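How to Clean Up the Cables Under Your Desk in One Evening

I put this job off for an entire winter and then finished it between dinner and bedtime. If the floor around your chair has slowly turned into a nest of cords, give it a try! You need very little: a pack of reusable hook-and-loop ties, some masking tape, a marker, a dry cloth, and a few adhesive cable clips (mine came in a bag of 30, far more than one desk needs).

Step 1: Shut everything down

Save your work, power off whatever is on the desk, and switch off the power strip. Then unplug it from the wall. If the router is on the same strip, warn the rest of the house first. I forgot, and Tudor was in the middle of a call.

Step 2: Sit down and look

Before you pull anything out, sit in your chair the way you normally would and look at the floor. You'll see which cords your feet could catch and where the adapters have ended up. Cords that run off to the side are the ones to trace first — follow each one by hand from plug to device, and wrap a bit of masking tape around both ends with the name on it. "Lamp" and "monitor" are plenty.

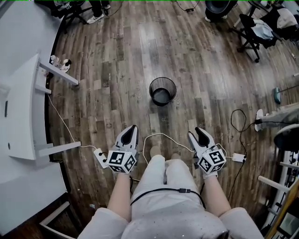

The view from the chair: power strip on the left, adapter on the right, wastebasket straight ahead.

Step 3: Sort the cords

Make three piles: in use, spare, and no idea. The no idea pile goes in a box with "June" written on the lid (or whatever month you're in), and anything still in there a year later can go to electronics recycling. Check the cords you're keeping from end to end. A cracked jacket or a loose plug means it gets replaced, no matter how well it still works.

Step 4: Give the power strip a home

Pick the desk leg closest to the outlet and park the strip beside it, sockets facing out so you can reach the switch. If your desk has rails underneath, even better! You can run cords along them with a tie every foot or so and keep most of the length off the floor. Leave the strip and the adapters uncovered, with air around them.

Step 5: Take up the slack

Fold extra length into a loose figure eight and close it with one tie. Don't pull it tight, and leave some play near the plug so you can still move things on the desk. For a coiled cable, just shorten the route and let the coil do its thing.

Step 6: Clean the floor and put things back

Wipe the boards while they're clear, going with the grain. Roll the chair through its full range and make sure the wheels don't cross a cord anywhere. The wastebasket goes back last, close enough to reach while seated but away from your feet. Lăcrămioara keeps hers on the left, and I've since copied her — so much better when you write with your right hand.

Plug the strip back in, switch it on, and test one device at a time. Mine all came up on the first go except the lamp, which I had labeled "printer."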